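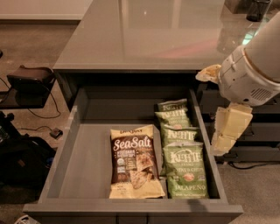
Desk drawer, open, with five bags of crisps. The upright one is Late July.

Progress report to the Wasell Fund
Fliltwood Mouth Care Project
February 18, 2026

This report covers the period from the start of visits in August to the end of last month. The grant pays for mouth care training in care homes in Fliltwood and Pistham, a denture naming service, and the hire and fitting out of a van. We are pleased with the first two. The van has its own section.

Training for care staff

We promised 24 training sessions over the full grant and have now delivered just over half of them. Most took place in residents' lounges with the television turned down, though rarely off. We have become used to explaining gum disease over the closing stages of an antiques programme.

The session lasts an hour on paper. In practice it lasts until somebody is needed down the corridor, so we have moved the hands-on part to the beginning. Staff now try brushing a set of model teeth from behind, from the side and while crouching, before anyone has had the chance to sit through a slide. The slides have been cut hard and would bear cutting again.

The most useful part by some distance has been the discussion of what to do when a resident refuses to have their teeth brushed. Our original material gave this half a page, most of it telling the reader to be patient. Care staff were patient already. They wanted to know whether it was all right to try again after lunch (yes), whether a dry brush was better than none (also yes), and whether a resident who bites should be written up as a dental problem or a behavioural one. We have rewritten the handout around those questions and will send you a copy once the diagrams have been redrawn. In the first version the toothbrush was drawn larger than the head.

Night staff remain the gap. They do a fair share of the denture cleaning and none of our sessions has fallen at a time when they were both at work and awake to new ideas. We tried one at shift change in Pistham and were politely treated as an obstacle. The next attempt will be a short written guide kept by the sink, followed by a visit early in the evening.

Denture naming

Dentures go missing in care homes at a rate that would embarrass an airline. They leave in napkins, in bed linen and, in one Fliltwood home, in another resident, who had been quite content with them and was sorry to give them back.

We set a target of 100 sets named by the end of the grant and have done almost all of them. The small printed labels from Cheema go under a clear coating and have held up to daily cleaning so far. Handwritten labels, which we used in the first weeks to save money, didn't. We saved very little and had to do the work twice, and the cost of the second round has come out of our own general funds.

Consent took longer than expected. Some residents could sign for themselves and did so with enthusiasm, one asking whether she could have her maiden name instead. We checked, and she could. For others we had to wait for a relative or a formal representative to answer a letter. The letter has been shortened and no longer uses the word "prosthesis", and replies have picked up.

We would like to carry on past the target with the labels already paid for. Please let us know if you see any difficulty in that.

Supplies

We bought 2000 soft toothbrushes in a single order, on the sound reasoning that they would be cheaper that way. They were cheaper. They also arrived on one pallet, with no warning, at an office up a flight of stairs. A good part of the staff kitchen is still toothbrushes.

The brushes themselves are well liked. The small heads suit people who can't open their mouths very far, and the thick handles suit nearly everyone. The fluoride toothpaste has been less of a success, the complaint being that it foams. We have changed to a low-foaming paste for residents with swallowing difficulties, on advice from the dental team at the Fliltwood clinic, and the cost is within the same budget line.

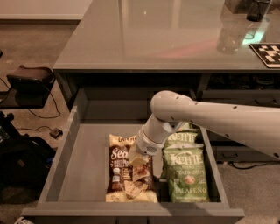

A white robot arm in the open drawer, gripper against a brown snack bag.

The van

The application described a mobile unit that would let a dentist see residents who can't travel. We still believe in it. It has made two visits.

The first fault was the ramp, which came down beautifully and then declined to go back up. The second was the height of the van, which turned out to matter to the entrance arch of the largest home in Pistham. We had measured the arch. We had measured the van as well, but before the air vent was fitted to its roof. The vent has been replaced with a flatter one and the van now clears the arch with enough room to make the driver go quiet.

The hire firm has agreed to credit us for the weeks lost to the ramp. Both completed visits went well on the clinical side, with check-ups done, one loose denture eased on the spot and several people referred on for work that had been put off for years. Referral times are outside our control and are not short.

Money

Spending is under budget on training, on budget for supplies and well under on the van, for the reasons given above. We ask your permission to move part of the unused van hire into extra visits to Pistham, where the homes are smaller and further apart and travel costs more than we allowed. A table of spending to date has been sent separately in the format you asked for. The format would not add up its own columns on our computer, so we have checked the totals by hand.

Next period

Remaining training sessions, including the evening ones. The sink-side guide. A regular van day in each place, ramp permitting. Follow-up calls to homes trained in the early weeks, to find out whether anything stuck, with the answers sent to you whatever they are. We also intend to get the kitchen back.

Fliltwood Mouth Care Project | Contact the office | Copyright 2026 | Back to top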